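4. Setting up a paper bag as an open tub

This section covers turning a large brown paper bag into a low, wide-mouthed tub for cloths and small odds and ends. It replaces the version written for the old Plirkberg household guide, which promised a good deal more than a paper bag can deliver. I have left out the parts about lasting "for years" and about folding the tub flat and re-using it without loss of shape. I tried both. Mine lasted a winter, and the refolded one leaned.

If you already own a basket you like, keep using the basket. The bag suits a trial run, when you want to find out whether a tub on the bench will get used at all before paying for one.

4.1 What you need

- One large brown paper bag with a flat bottom. Handles should be cut off before you start.
- Black cloth or paper tape. Parcel tape sticks, but it crackles and lifts at the folds.
- A spare sheet of brown paper for the bottom.
- Scissors.

The Fundden kit (part 413) has all of these in one sleeve. It is tidy enough. Whether it is worth buying when most kitchens already have a drawer full of bags is your call, and I know what mine was.

4.2 Softening the paper

1. Open the bag fully and stand it on a clean, flat surface.
2. Crumple the top half with both hands, then smooth it out again. Do this twice. Some guides say five or six times for a "leathery" finish. By then the paper has gone weak along the creases and you will be patching it.
3. Leave the bottom alone. Any stiffness the tub is going to have comes from there.
4. Push the corners outward from inside, gently, so that the mouth loosens from a rectangle toward a circle.

NOTE: Small tears in the side are common at this stage. A strip of tape will deal with one. If the tear runs down to the bottom, start again with another bag.

4.3 Rolling the rim

5. Fold the top edge outward by 30 mm and press it down with your thumbs.
6. Roll the folded edge over itself and keep going, a little at a time, working your way around. Don't roll one side all the way and then start on the other, or the mouth will sit crooked.
7. Stop when the rim feels thick and the sides are low enough to reach over in comfort.
8. Squeeze the rim all the way around. It will look rough. The tidy rim in the old guide's drawing was never made out of a grocery bag, in my opinion.
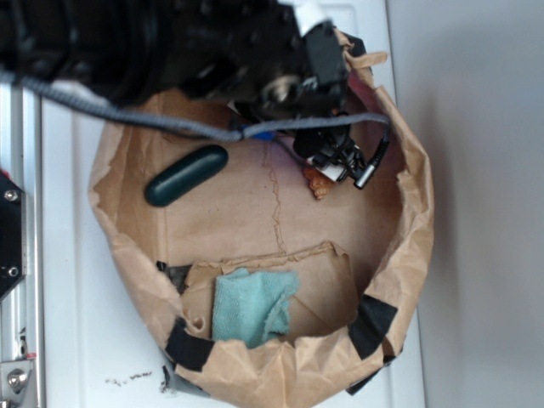

Does the rim have to be taped, or will the roll hold by itself?

The roll will hold for a day or so if the tub is never moved. After that it starts to open, and taping it at the beginning is less trouble than rolling it again.

4.4 Taping

9. Cut your strips before you begin, long enough to go over the rim and a little way down each side.
10. Place the first strip wherever the roll is trying hardest to spring open. Ignore any advice to start "at twelve o'clock".
11. Tape across the rim and press the strip into the folds. Tape run along the rim looks neater for an hour.
12. Add strips until the rim stops moving. Spacing does not need to be even.

CAUTION: Do not pull tape off to move it. The brown surface comes away with it and leaves a fuzzy patch that no other strip will stick to. Put a new strip beside the old one and live with the look.

Marit Nyberg, who checked these steps against her own tub, prefers a strip on the inside wall as well, where the paper tends to buckle. I was doubtful. It did no harm, and I can't swear it did any good.

4.5 Lining the bottom

13. Cut or fold the spare sheet so it lies flat in the bag. A rough fit will do.
14. Press it down along the creases. Leave it loose so it can be lifted out and shaken.
15. Do not glue it. The Plirkberg version called for glue, and every crumb that got under the edge stayed there.
16. Put one soft thing in first, such as a cloth or small towel, and see how the sides behave before adding the rest.
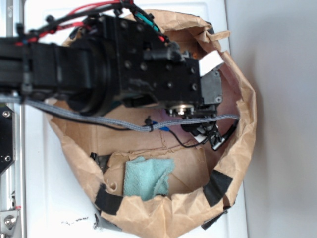
Fig. 4-2. Rim rolled outward and taped, with a cloth on the paper lining.

4.6 What to keep in it

The tub suits light, dry things that you would otherwise leave lying on the bench: cleaning cloths, odd socks, clothes pegs, a ball of string. Cloths are the best use by a good margin. They weigh very little, they don't mind being bunched up, and they don't poke holes in anything.

Engström's storage booklet suggests paper tubs for potatoes and onions. I would want to see that tub after a fortnight. Vegetables are heavy, they bring dirt with them, and one soft onion at the bottom is the end of the bag.

Keep these out:

- damp cloths, including ones that are "nearly dry"
- anything with a sharp point or a hard corner
- jars, tins and full bottles
- oily rags of any kind

CAUTION: Rags used with linseed oil or similar finishes can heat up by themselves. They must never be left bunched in a paper bag. Lay them out flat outdoors until fully dry, and follow the directions on the tin.

CAUTION: Keep the tub well away from the stove, heaters and candles. It is paper.

4.7 Choosing a spot

17. Stand the tub on a flat, dry surface at a height where you can see into it. On the floor it gets kicked, and in a cupboard you will forget about it.
18. Leave space to get a hand in from above. If you have to slide the tub out each time, the rim will catch and the tape will start to go.
19. Wipe the surface underneath when you shake out the lining. Bits of grit collect around the base whatever you do.
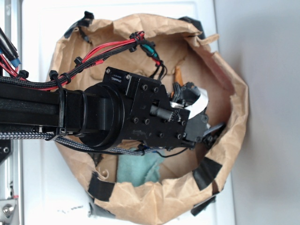
Fig. 4-3. Tub from above, with black tape around the rim and a teal-green cloth inside.

4.8 Looking after it

Once a month, take everything out, shake the lining over the bin and press the rim back into shape with your hands. Add tape where a fold has opened. I have seen it claimed that a light coat of wax makes the paper "practically waterproof". The one I waxed went blotchy, smelled of crayons until December and still soaked up a spilled cup of tea.

If the sides sag inward, try these in order:

20. Remove about half the contents. Most sagging is overfilling.
21. Roll the rim down one more turn. Lower sides stand better.
22. Check the bottom for a soft patch. If you find one, replace the bag.

Do not try to brace the sides with cardboard. By the time you have cut the cardboard to fit, you have built a box, and you could have started with a box.

4.9 Getting rid of it

Peel or cut away the taped sections and put them in the garbage. The remaining paper can go in with the recycling if it is clean. Check your local rules on paper that has been soiled; they differ from one town to the next, and the symbol printed on the bag is no guide to what your own depot will take.

The Uvico liner, sold separately, is described on its packet as compostable. Mine was still recognizable after a full season in the heap. Draw your own conclusions, or use a sheet of plain brown paper.

Text: Eskil Kristiansen. Checked by Marit Nyberg.

Related sections
Section 3: Sorting cloths, rags and tea towels
Section 5: Drawer dividers from cereal boxes
Section 6: Labels that stay on (and several that didn't)
Section 9: Hooks, rails and the back of the door
Parts list: Fundden kit 413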